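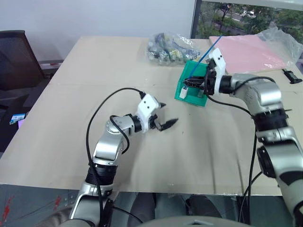
Protecting the worktable – quick notes

Updated Sun 7 April

Cover the top before you start anything with glue, paint or oil. Takes two minutes. Scraping dried glue takes all evening, ask me how I know.

Cardboard is still the best cover going. Flattened appliance box, one big piece if you can get it. The furniture store on Mackay puts theirs out back and doesn't care who takes them. Pull the staples first or you will find them later with your forearm.

Plain side up. Printed side is slick and the ink comes off on damp wood.

Tape the corners underneath, never on top. Tape on top catches your sleeve and lifts. Painters tape is fine for a week, after that it starts to leave gunk. If it does – cooking oil on a rag, wait 10 minutes, wipe, then dish soap.

Small spills: leave them. Big spills: blot, dont rub, and flip the sheet if it soaks through. Wet cardboard on bare wood overnight will leave a grey patch. Lemon juice helped a little on mine. Sanding helped more.

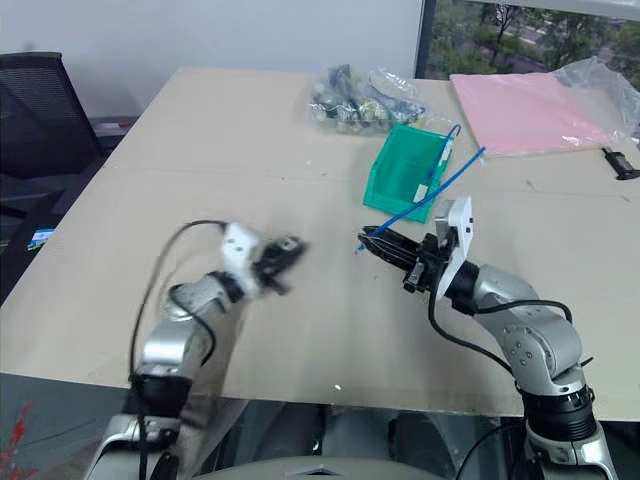 Cutting on it is ok but go light. Once you have a groove the blade wants to follow that groove every single time, and your straight line is gone. Put a scrap piece on top for knife work and throw it out when its chewed up.

Glue-ups: wax paper between the work and the cover. Baking parchment works too, costs more. I had a tray from Molerbridge come up with half the cardboard stuck to the bottom. Had to sand the whole thing with 100 grit and start the finish over.

Sanding marks – wipe the cover down before you set a finished face on it. Grit hides in cardboard. An old towel on top is better for anything glossy.

Oily rags do not stay on the table. Do not ball them up either. Hang them outside flat till they're stiff, then trash. They can catch fire on their own, this is not a scare story.

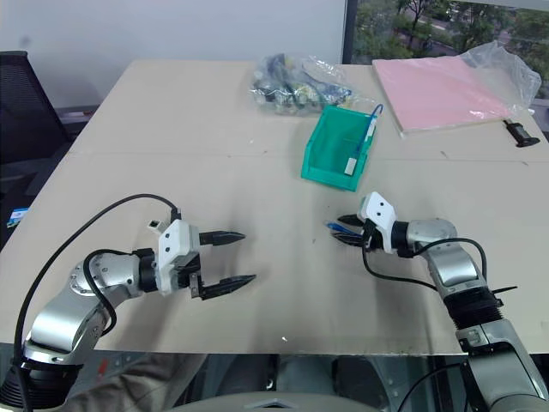
Other covers I have tried:

Hardboard, the Pamgate kind. Nice and flat, lasts for years, a pain to store. Cost me $19 for a half sheet.

Plastic drop cloth. Slides around, wrinkles under everything. Only good under the cardboard, for really wet jobs.

Fakska bench mat. Glue peels right off it. Hates heat though, so keep the heat gun and the iron away form it.

Newspaper. No.

Change the cardboard when it goes soft at the edges. I swap mine in May when the windows can be open for the big paint jobs, and again whenever it gets gross.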